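22 March 2019

Back from the kitchen showroom with a folder, a sore neck and less idea than I went in with.
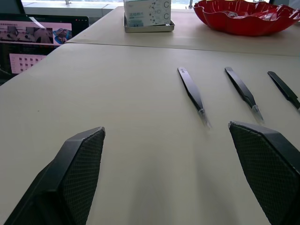
The folder is the glossy kind with a pocket at the back, and in the pocket is the quote. $2,682 for counters, fitted, tax extra. I have read it three times now and I still can't find the line that tells me what the stuff is made of. It's called Prona. Prona what? The woman at the desk said it was "a Prona surface," as if I'd asked her what water was and she'd said it was wet. I asked if it was laminate. She said it performed better than laminate. I asked if that meant it wasn't laminate. She went to get me a coffee.

The coffee was good, I'll give them that.

What gets me is the word "system." Everything in there is a system. The drawers are a system, the faucet is a system, the trash can that slides out on a rail is a waste system and costs $400. I have owned the same trash can since before we moved here. It has a lid and a pedal. The pedal sticks in August when the kitchen gets humid, and I kick it.

They also have a loyalty card, which I find hard to explain. Who buys a second kitchen? I asked that too and got a laugh, and then I got the card. It's in the folder.

The other place, Fluner, out past the tire store, quoted me over the phone last week without seeing the room. Lower by a good bit, and he said two days' work. When I asked whether that was two days in a row he got vague. I've been through this with the bathroom. Two days turned into a day, then eleven days of nothing, then a morning of somebody else entirely who said the first fellow had cut it wrong. I'm not saying Fluner would do that. I'm saying he got vague.

Both of them told me I need the work done because the present counter is "at end of life." I came home and looked at it. There's the burn by the stove from the Thanksgiving pan, and the front edge is lifting near the sink, where I keep pushing it back down with my thumb. The rest is a counter. I rolled out biscuits on it Sunday and it behaved like a counter all the way through.

I did look things up after lunch, which was probably a mistake. One site says never buy pale because it shows everything. The next says never buy dark because it shows everything. A third one had a chart with stars, and the thing with the most stars was also the thing in the ad down the side of the page, so I closed that one. Somebody on a message board has had a Tokura counter for six years and says it's the best money she ever spent. Somebody below her has had one for six weeks and wants to sue. There was a long argument after that about vinegar, and I read the whole of it, and I could not tell you now who won.

Seams, too. I'd never in my life thought about seams until today. Our kitchen has a corner, so there has to be a join, and apparently how they make the join is where you find out what sort of outfit you've hired. The showroom says theirs is "virtually invisible." I've noticed that when people say virtually they mean no. The phone man said a seam's a seam. I liked him better for that, though it's not much of a guarantee.

I got the tape out and measured the run from the wall to the window myself, since their sketch looked long to me. It was long. By two inches! On the sketch that puts the counter out through the window frame and into the hydrangea. Maybe it's only a sketch, as she'll no doubt tell me, but the price came off the sketch. I wrote the real figure on the back of the quote in pen and underlined it.

There's also Bouazza, the family place by the old post office, which did the counters next door. I went over and had a look at those before supper on the excuse of returning a casserole dish. They look fine. They looked fine with the old ones in, too. I was told it took a while to get used to the new height, and that the drawer under the microwave has never closed right since, and that overall they'd recommend it. I don't know what to do with a recommendation like that. I suppose most of them are like that if you stay long enough to hear the whole thing.

The quote is good for thirty days. Then the price "may be subject to review" – I've never known a review to go downward. She said spring was their busy time. In the fall, when I called about the cabinets, fall was their busy time.

So I've done nothing, which cost me a tank of gas and most of a Friday. I bought a tube of contact cement on the way back from next door and I've glued the front edge down and stood the big cookbooks on it, and the cast iron on top of those. The tube says leave overnight. The man at the hardware store said give it two nights, so we'll be making coffee on the washing machine till Sunday.

Call Bouazza Monday. Ask about the drawer.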